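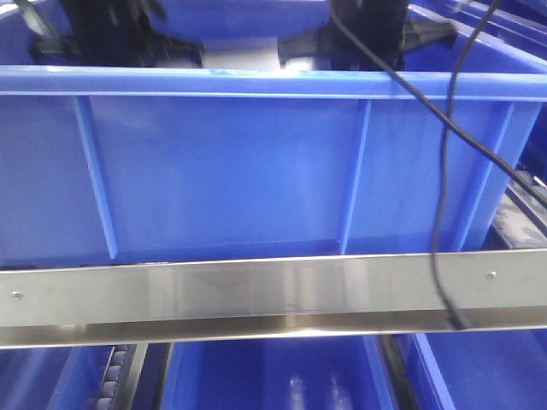 Bin station at the Drirnex open day, gripper over the totes

Drirnex open day – anyone else go?

tote_wrangler
Posted April 28, 2025
Went to the Drirnex thing at the Manurung warehouse. Picture is from the picking cell. Long talk first, then we got 10 minutes at the fence. I came away less impressed than I expected to be. The host kept saying 400 picks an hour, and when I asked if that was measured on this cell or on paper he said "in comparable conditions." Make of that what you will.

flatbelt
Did they let you choose the items?

tote_wrangler
No. Everything came out of bins they had loaded before we walked in. I asked to drop my keys in one and got a laugh.

Kamarul Lumbantobing
I was in the later group and I think you're being hard on them. It's a demo. You don't let strangers throw keys into a running cell. I watched it do 13 picks and it fumbled one, then went back and got it without anybody touching anything.

tote_wrangler
Sure, but 13 picks of stuff they selected tells me nothing about a night shift in December with torn bags and returns.

gus_maint
Never mind the picks, look at those two black cables. One goes over the rim of the bin and the other hangs down in front of it and over the steel rail. What are they for? If they move with the arm I give it a month before one snags on a tote.

Kamarul Lumbantobing
Could be sensor leads, could be temporary. You can't tell from one picture whether they move at all.

gus_maint
Fair, I can't. But I've replaced enough chewed cable to ask. Did anybody ask?

tote_wrangler
Somebody in my group did. He was told it would be "tidied for production." We had the same line from Wenik when they sold us the labeler, and we are still tidying.

flatbelt
I'd take the rollers and the blue bins and skip the robot. That part is just a decent conveyor layout.

Kamarul Lumbantobing
Flolance runs 5 of these cells and their shift lead told me over coffee that she'd buy again.

tote_wrangler
Was she there as a guest of Drirnex?

Kamarul Lumbantobing
Yes – and so were you. You ate the sandwiches.

gus_maint
If anyone goes to the next one, please ask who pays for spare fingers and how long a swap takes. I emailed them the same question and got a brochure back.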